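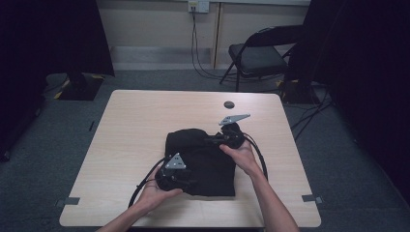
Cundau 纺织品整理小组 · 参观记录
2019年7月9日
作者:Theano Drakos

先说明一下,中文是我的第三种语言,写得不好的地方请大家原谅。Glenys Mudgway 看过第一稿,改了一些错字,句子还是我自己的。

我们小组去参观 Divis 的开放日,早上八点半集合,坐车一个多小时。这家公司给旅馆和餐厅提供布草,也就是桌布、餐巾、毛巾这一类东西,洗好、叠好以后送出去。我们平时做的工作是写叠布的说明书,所以我最想看的是他们怎么叠,用什么顺序叠,叠完以后怎么检查。

入口的地方要登记,每个人拿一张贴纸和一张地图。我的号码是261。地图印得很小,洗衣车间用蓝色,仓库用绿色,叠布的房间没有颜色,我找了两次才找到。

第一站是洗衣车间。声音很大,讲解的人说话我只听懂一半。我记下来的是:白色的布和深色的布从进门开始就分开,一直到装车都不在一起。深色的布容易粘上白色的细毛,客人一看就看见。他们有一个专门的架子放深色的布,架子上每一层都写着尺寸。墙上有一张表,写着各种布的编号,我抄了一个:631,是餐厅用的黑色大桌布。后来吃午饭的时候,我们的桌子上铺的就是631,我觉得很有意思。

第二站是叠布的房间。房间不大,地上是灰色地毯,墙是米色的,走进去马上安静很多。桌子是浅色木纹的,四个角……我应该说,角是圆的,这一点我很喜欢。我们自己的桌子是直角,布从桌边拉过来的时候常常挂住。黑色的布放在浅色的桌面上,边在哪里看得很清楚,哪里有皱也看得清楚。照片上的那块黑布大概是长方形,靠上面的那条边堆在一起,有不少皱纹。这种皱,我们的说明书里叫“上边堆积”,Glenys 一直说这个名字不好听,可是她也没有想出更好的。

关于这种皱,我和讲解的人谈了比较长的时间。他的意见和我们的说明书不一样,我把两种做法都写下来。

我们的做法是先叠完,再用手掌从中间往外抹平。他们的做法是每折一次就整理一次:先拿住两个角,轻轻往外拉,让上面的边变直,然后再折下一次。他说如果等到最后才抹,里面的几层已经歪了,外面看着平,客人打开以后还是有斜的折痕。我回来以后用自己家的桌布试了,他说得对。慢是慢一点,不过不用返工。

他还讲了几个小的地方,我按照笔记写:

布放上桌子以前先抖一下,抖的时候手要高过肩膀。
对折的时候看角,不要看边。边是软的,会骗人。
黑色的布不要用力抹,手抹过的地方会发亮,特别是化纤多的布。
叠好的布,折口朝同一个方向放。拿的人从折口的反面拿,就不会散开。
餐巾最多叠到8层,再多就压不住。

第五条我有一点怀疑,我们给 Baxter 旅馆叠的餐巾比这个厚,也没有问题。可能和布的种类有关系,我没有来得及问。

我还想写一下桌子的高度。参观的人可以试,我试了很久。我的身高不高,在家里叠布常常腰疼,在那里站着叠了二十分钟,没有疼。我问了高度是多少,讲解的人去问了同事,同事去问了另外一个同事,最后没有答案。我用手比了一下,大概到我的手腕上面一点。我知道这不是一个科学的方法。桌子后面的中间还有一个小圆孔,是桌子上常见的那种穿线的孔。Glenys 说我们买桌子的时候最好不要有孔,小餐巾的角容易掉进去。我觉得孔靠后面,影响不大。我们两个人在这个问题上没有统一意见。

椅子的事情也有人问。房间里靠墙有一把黑色折叠椅,坐的地方有垫子。讲解的人告诉我们,叠大的布一定站着,叠餐巾的时候可以坐。我们组里现在是什么都坐着叠,这个应该改。

午饭在楼下的食堂,有汤、米饭和一种土豆饼。土豆饼很好吃,我拿了2个。同桌有一位从 Gruvetti 来的女士,她们公司做毛巾。她说毛巾和桌布完全是两件事,毛巾不怕皱,怕厚,叠三折比叠四折好放。我请她写给我,她画了一张图在餐巾纸上,我现在夹在笔记本里。

下午看仓库。仓库我写得少一点,因为和我们的工作关系不大。架子很高,最上面一层放不常用的颜色,有一种橙色的桌布,听说一年只出去一次。装车的地方有一张纸,写着“先装的后卸”,字写得非常漂亮,不知道是谁写的。

离开以前有十五分钟可以提问。我问了两个问题。第一个,新来的人学叠桌布要多久?回答是三天可以叠,一个月可以叠得好。第二个,叠坏的怎么办?回答是打开,抖一下,从头来,不要在坏的上面改。这句话我打算放进我们的说明书第一页。

需要改的地方,我先列在最后,请大家看一看:
说明书第四页,“叠完后抹平”改成“每折一次,拉直上边”。
增加深色布的一段。
加上站着叠大布的要求。
毛巾部分等我把那张图重新画好再发。

新的说明书希望九月可以用。Divis 说以后还有开放日,可以带更多的人。想去的人请告诉 Glenys,名单在她那里,鞋子请穿平底的。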